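Mon 3 December

Back from the Flatholm open day and still buzzing! I'd expected a robot arm behind glass and a leaflet. They let us do the work ourselves, with the hand-held grippers they use to record tasks for the robots to learn from. Roel Van Rooij ran our group and was so patient – he must have answered the same question from every one of us.

My turn was in the bathroom, at the white sink set in black marble with the little bottle and the cup on the counter. You have to slow right down and think about every squeeze, and I loved it. Roel says they have 1124 recordings so far, 76 of them from visitors.

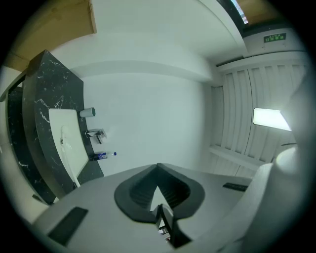

My wrist is sore tonight and I don't care. They're doing another day in March, over at Ondside, and I've already put my name down. Must ask Mum if she wants to come.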